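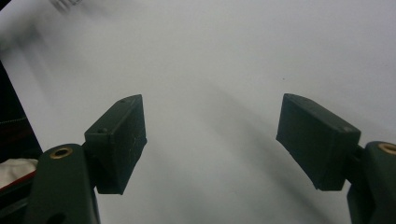

## Zondier: passing a phone case between two hand-held grippers

Project report, April 2024
Written by me, with data help from Hnat Panasiuk

### What I wanted to find out

My question was pretty small. If you teach a handover by having people do it with hand-held grippers, do you need to keep the parts where nothing is being held? I mean the approach, the waiting, the little hover with open jaws before anybody grabs anything. Most of the scripts we inherited from the Daltside group trim all of that off, and I'd been trimming it too for months without thinking about it. Then our first policy kept closing its fingers way too early (so annoying to watch!) and I started wondering if the trimming was the problem.

### Collecting the demos

Each gripper has its own camera looking out past the fingers, so every demo gives you two videos, plus the finger width over time. We recorded over a plain white surface to keep the background simple. One gripper picks up, the other one takes over, and then you reset and go again. And again. My wrist has opinions about this.

By the end we had 857 demos. I threw out 16 where the two video clocks didn't line up, which was my fault for starting the recorders by hand on the first day. Hnat wrote a sync script after that and it never happened again.

Phone cases turned out to be a great object for this. They're thin, they bend a bit, and the grip has to land on the narrow edges. A printed case is also nice for the vision side, with lots of strong color for the tracker to hang on to. The lime-green clown was everybody's favorite, mine included.
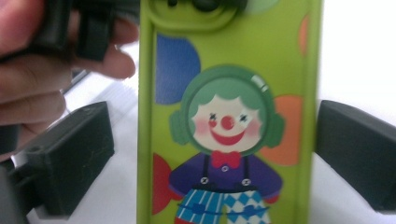
*Figure 1. The clown case held upright, with a pad on each side edge.*

### Two versions of the same data

I trained on two versions. The "trimmed" set starts when the fingers begin to close and ends when they let go. The "full" set keeps everything from the moment the recorder starts. Same demos, same network, same number of training steps, all run on the Hladun machine overnight. I wanted a third version with only half of the waiting kept, but I ran out of machine time and had to let it go.

One thing I had to fix along the way: in the full set, a lot of the frames show open jaws over white and hardly anything else. The network figured out that "do nothing" was a really safe guess, and my first full run just sat there. I ended up sampling those frames less often during training, and that got it moving.

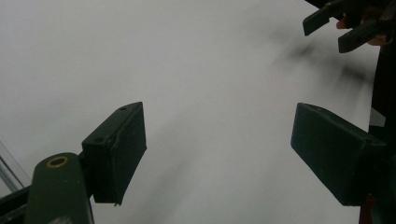
*Figure 2. Jaws open and nothing gripped, with the second gripper at the top right. Frames like this one are in the full set only.*

### What happened

The full set won, and the difference was easy to see. The trimmed policy closed early over and over, sometimes with the case still well outside the jaws. The full policy waited. It would come in, hold still with the fingers apart, and close once the case was between the pads. When it failed, it mostly failed by waiting too long, and I'd take that over a pinched corner any day.

I also looked at shadows, because Hnat was worried about them. The grippers throw soft gray smudges across the white, and he thought the network might be reading those in place of the other gripper. I tried darkening and lightening random patches during training. It helped the trimmed policy a little and did pretty much nothing for the full one. I don't have a good explanation for that yet.

### Stuff I'd change

- Start both recorders from one button, right from the first demo.
- Use a second background. I have no idea how any of this does on a wood table.
- Write down who held which gripper. I have a hunch that left-handed demos look different, and I can't check it now.
- Try a stiffer object, maybe one of the flat boxes from the Gultuvetti set.

The training configs and the sync script are in the project folder. The trimmed set is there too, in case anyone wants to rerun the comparison with a different network. Ask Hnat for the full set, it's on his drive.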